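2024-10-27

Slept badly, up at half five, rain on the carport. Put a coffee on and read the rest of the Sustbridge booklet so that I could at least say I had. Fifty-seven dollars for forty pages and a sheet of stickers. Randi Torvik swears by it, but then Randi swore by the magnesium spray and the pillow with the hole in it.

The idea, as far as I can make out, is that you take everything out of the wardrobe, put it all on one surface, and then hang things back up by colour, lightest to darkest, left to right. Supposedly this makes you wear more of what you own. I have my doubts. I already know what I own. I wear the same two jumpers from April to September because they're warm, and no amount of moving them along the rail is going to make me fancy the linen thing with the collar.

Also the booklet has a whole chapter on hangers, and I read every word of it with my jaw tight. Wire ones are "hostile to the shoulder". Plastic is tolerated. What they'd like you to buy is the Drirna hanger, and wouldn't you know it, there's an order form at the back. I've had jackets on wire from the drycleaner for twenty years and their shoulders are the same as mine, a bit sloped.

Anyway, the clothes are out. I said I'd give it a fair go and it's a fair go it's getting. The long white table took the lot, more or less, with a fair bit hanging over the edges. It does look like more than it did in the drawers, I'll grant them that.
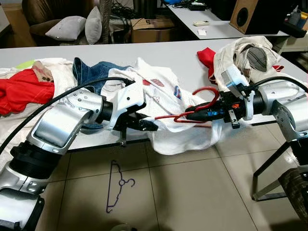
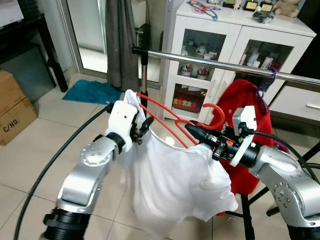

White t-shirt, red hanger.
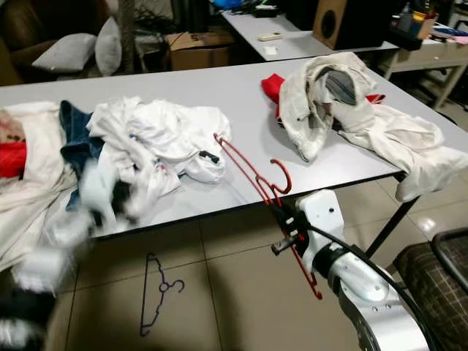
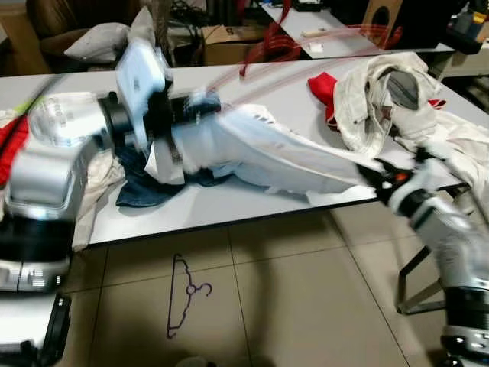 First problem with the colour business: white. The booklet treats white as a place to start, as though everybody's got one crisp shirt and that's that sorted. Is cream before white or after it? Is the off-white jacket a white or a grey, given the lining? And where do you put a white shirt with little red and blue bits printed on it? I looked it up in the index and there's no entry for patterns. There's an entry for "joy" with six page numbers.

Second problem is denim, which they want hung. I've never hung a pair of jeans in my life and I'm not starting. Jeans get folded in half and go on the shelf, where they've been perfectly happy.

The red I have no quarrel with. Red goes with red. Even I can manage that, and it did look quite smart on the chrome rack, though I suspect anything does if you give it enough room.

Rang Randi mid-morning to ask about the cream question and she said I was overthinking it and should "let the garments lead". I asked her what that meant and she had to go, there was someone at the door. She's been talking about getting one of those Grevover wardrobes, the one with the lights inside, $1,199 and you put it together yourself. I told her a lamp is thirty bucks. She says hers will be tidy for good once it's in. I give it until Christmas.

Had cheese on toast for lunch. Read the bit about socks while I ate, and shut the booklet again. They want them stood on end.

What annoys me is that I can feel the thing nearly working. Some of it was worth getting out. I'd forgotten the beige one with the print entirely, and I don't think I like it, so it can go in the op shop bag, which is one garment's worth of progress for my $57. The jacket wants its pocket mended before it goes anywhere. Put a pin in the spot so I'd remember, and must tell myself here as well: THERE IS A PIN IN IT.

But I could have worked that out with a cup of tea and the wardrobe door open. You don't need a system to find out a shirt's no good. You hold it up.

Rain eased off after three and I got the bins out. The Rweyemamu place across the road has its scaffolding down at last and the new gutter looks crooked to me, lower at the driveway end, though I suppose that could be the slope. Must have a look from the letterbox tomorrow.

Will do the colours for one month, to be fair to Randi, and write down here what I wear each day. If it's the two jumpers again I'm posting her the booklet and the stickers. Need: thread (off-white, or cream, whichever the jacket is), milk, birdseed, a stamp.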